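Palloren compares gloved hands and two-finger grippers in Ostulham workshop

Last updated: Tuesday, June 29, 2021

Print this article
E-mail this article

OSTULHAM - The automation firm Palloren has finished the first part of a comparison between two kinds of robot hand, and it says the results were closer than its engineers expected. The work was done in the company's workshop on the Gutlow side of town, where a two-armed robot has been moving food items on and off a low table on wheels.

The company wants to decide which hand it will offer to small kitchens and food packing rooms. One choice is a simple gripper with two flat fingers. The other is a hand with a thumb and four fingers, which wears a textured glove so that it can hold smooth or soft things without pressing too hard. Both were fitted to the same arms and were driven by the same controller, called Ham.

Each hand was given 42 tasks. Most of them are ordinary movements that a kitchen worker would do many times in a day, for example putting a bread roll into a bowl, taking it out again, or passing it from the left side to the right side. The tasks were repeated in the same order for both hands, and the operator was not allowed to correct an arm after the movement had started.

According to the company, the two-finger gripper was faster in nearly all the tasks where the item was firm. It opens and closes in one movement, and there is little that can go wrong. With soft items it did less well. Bread was often pressed flat in the middle, and the engineers had to replace the rolls several times in one afternoon.

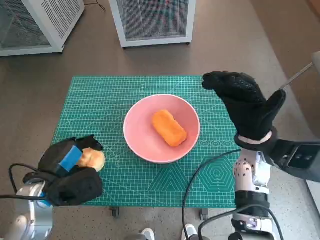

The gloved hand needed more time to set up. Every finger must be adjusted separately, and after a glove is changed the adjustment must be done again. In the first week the engineers lost almost two full days to this. After they wrote a shorter procedure, the same adjustment could be done in 20 minutes, and the remaining tasks went ahead without long stops.

In the final count, the gloved hand completed all but 2 of its tasks. The gripper failed in five. Palloren says the difference is too small to name a winner, and that the kind of failure is more useful to look at than the number. The gripper failed mostly by damaging the item. The gloved hand failed by closing too early, before the thumb had reached the right place.

The cameras were also part of the comparison. A camera at the head sees both hands and the whole working area, but a hand can hide the item at the moment when it is being taken. A second camera, placed at the side of the table, was tried during the last week. It helped with items in deep bowls and made almost no difference for items lying flat. The company has not decided if the second camera will stay, as it adds to the price and needs its own support.

Cables remain a weak point. The engineers write in their report that a cable which crosses the working area may touch an item when the arm turns, and they recommend a shorter path along the forearm. A new set of cable holders has been ordered, but it did not arrive in time for this part of the work.

The comparison started in April and used 19 working days in total. The company had planned for fewer, and the extra time went to the adjustment of the fingers and to one repair of the controller, when a connector became loose.

The second part will use the same tasks with wet items and with items that were kept in a refrigerator. Cold and wet surfaces are common in food rooms, and the engineers do not know yet how the glove material will behave after many hours. They also want to measure how long one glove lasts before the texture is worn down. For the two-finger gripper, a softer cover for the fingers is being prepared, and this could change the results with bread.

Palloren intends to publish the list of tasks on its website, so that other workshops can repeat them with their own equipment. The software settings for Ham will not be included. Visitors who want to see the robot at work can write to the office in Ostulham, and places are limited to one small group each week.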